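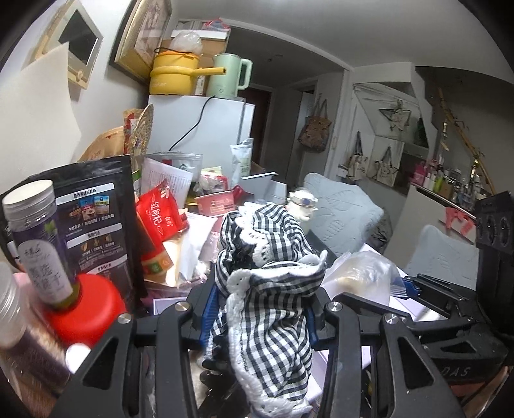
Rules for handheld gripper work on a cluttered kitchen table -- what do you make people follow?

Posted 2019-01-28 in Robotics & Automation > Good Practice

I look after a small group that records household tasks with handheld grippers, one in each hand, in people's own kitchens. The recordings go toward training a pair of arms at Rudbridge. My predecessor left a rule sheet with 13 rules on it, and the first one is "Clear the table." The second one is "Keep the home as it is found." I have been asked which of these wins.

The table in the picture is typical. Snack packets, jars, a big black pouch with the instructions printed on it, a plastic bag under one fingertip and a gingham cloth with lace trim in the other gripper. If we clear all that away, we get lovely tidy recordings of a kitchen no one lives in. If we leave it, the operators snag things, and I get complaints about crinkling.

So, three things I would like to settle before the March round:

How much clutter do you allow within reach?
Do you have a rule on delicate trim, or do you let people grab cloth wherever they like?
What do you do about readable labels?

Please don't tell me to read the safety standard for industrial arms. I have read it. It has very little to say about lace.

skirner_bench

Leave the clutter, write down the clutter. We went through the same argument at Vutard and ended up with a rule that fits on a sticky note: anything that was on the table before you arrived stays, unless it is sharp, hot, open or breakable. Those four go on a shelf, and the operator notes it in the session log. Everything else is fair game.

Your first two rules can both survive if you change the first to "Clear the hazards." It takes one pen stroke and hardly any meetings. We had 2 meetings.

On cloth, we ask for a pinch on the plain fabric wherever there is enough of it. Crochet and open lace have holes, and a ribbed pad will find a hole sooner or later. If somebody does catch the trim, they stop, open both sides fully and lift off. They do not pull. I have put that in capitals in our sheet and people still pull, so budget for a replacement cloth. Also have the operator check the pads for loose threads between takes. A thread in the linkage is a dull way to spend an afternoon.

Crinkling is a matter for whoever owns the microphone. If you aren't using the sound, don't record it.

One more: the second gripper. People forget they are holding it. Ours had a habit of resting it on whatever was nearest, and then the recording says "hold bag" when the task says "fold cloth." Our rule is that an idle hand either helps or stays off the objects. If touching the bag is part of your task, fine, but put it in the task sheet so the person labeling doesn't have to guess.

vandijk_floor2

Clear everything. We do 80 takes a day and there isn't time for somebody's snacks. Put a plain sheet down, do the task, go home. If the robot can't cope with a jar later that is a problem for the robot people.

oldtorque

I'd go along with the Vutard answer and ignore the one above it -- sorry, below it, the sorting on this site keeps changing. The one that says clear everything.

Labels: food packaging has never bothered us. What you want off the table is paper. Anything with small print on it gets turned over or moved before recording, whether or not you can read the language, and the householder does the moving. Same goes for pictures on the wall if they have people in them. Ask first, and write the answer on the consent form. We once went back through 986 recordings looking for one envelope. I would not wish it on Van Dijk, whose people at least would have had a nice plain sheet to look at.

For the number of items within reach, I wouldn't set one. Try a distance: a closed fist of clear space around the thing being handled at the start of the take. If it gets crowded halfway through, leave it in and flag it.

mossgate

Comment from skirner_bench: Thanks, "Clear the hazards" is going in, and so is the fist. Still thinking about the capitals.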